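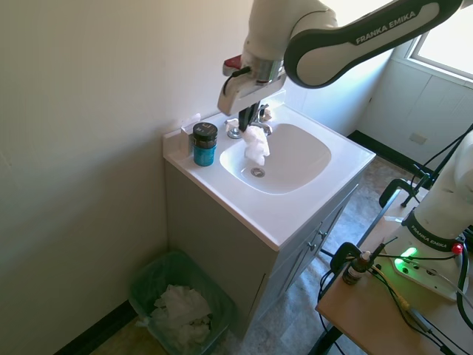 Vol. 20, No. 6, p. 100

Figure 2. One-piece white vanity top with a rounded rectangular basin, low backsplash and chrome faucet; paper towel over the basin.

3. Cleaning routines in shared bathrooms

3.1 Who cleans the sink

The housing survey in Herkau covered 461 households, all of them renting and all sharing one bathroom among two or more adults. Section 2 dealt with kitchens, where most households could name the person who did each job. Bathrooms gave less tidy answers. Respondents were asked who had last cleaned the toilet, the shower, the floor and the sink. For the toilet and the shower they usually gave a name. For the sink, many wrote "everyone" or "whoever is there," and several left the line blank while filling in the other three.

Interviews help explain the gap. Tenants talked about the toilet and shower as jobs that are planned, put on a list and argued over. The sink was rarely on the list. It was wiped in passing, often after shaving or brushing teeth, by a person who was already standing at it. One tenant in the Karaki district described this as "not cleaning, just leaving it decent." When asked whether her roommate cleaned the sink, she said no, and then said that he wiped it every morning.

This matters for how the time-use results are read. The Gretix diary form, which we used without changes, asks people to enter any household task that lasts five minutes or more. A quick wipe never reaches that limit. A person who wipes the sink twice a day and a person who never touches it will look the same in the diary. Rizk raised the same problem in an earlier note on kitchen counters, and suggested a separate tick box for short tasks. We added no such box, and the diary totals for bathrooms should be taken as low.

3.2 Materials kept at the sink

Respondents also listed what they used to wipe the basin and counter. The answers were cloths, sponges, toilet paper, paper towels (as in Figure 2), hand towels and bare hands. Cloths were named most often in households where one adult did the weekly cleaning. Paper was named most often where the adults had not known each other before moving in.

The reason tenants gave for paper was seldom hygiene in the medical sense. They said that a cloth belongs to a person. A cloth has to be rinsed, hung up and washed, and in a shared home it is not clear whose laundry it goes into. Two tenants in the same apartment each kept a cloth in their own bedroom and carried it to the bathroom. A paper towel raises no such question, although it does raise the question of who buys the next roll. In most homes the roll was paid for out of the same fund as dish soap and trash bags, and in a few it was brought from the kitchen and had no fixed place in the bathroom at all.

Cleaning products were less of a concern. Many households used whatever had been left by earlier tenants. The store brand Flela came up often in the interviews, mainly as the bottle nobody remembered buying.

3.3 The shape of the counter

Landlords in Herkau have been replacing separate bowls and counters with one-piece tops. We had expected tenants to prefer these, as there is no seam between the bowl and the counter. Opinions were mixed. Tenants liked that the basin could be wiped in one motion. They complained about the area behind the faucet, where water stands and small scraps collect, and about the corner where the backsplash meets the wall. These were also the places most often named in disputes at the end of a lease.

Counter space was a second point of friction. With three or more adults in a home, items left beside the basin had to be lifted before wiping, and people were unwilling to move things that were not theirs. Several tenants said they wiped around a roommate's cup or razor for weeks. Where there was a shelf or cabinet for each adult, this complaint was rare, whatever the type of sink.

The survey did not record the age of the fittings, so we cannot separate the effect of the counter type from that of a recent renovation. Section 4 returns to this question using the lease records.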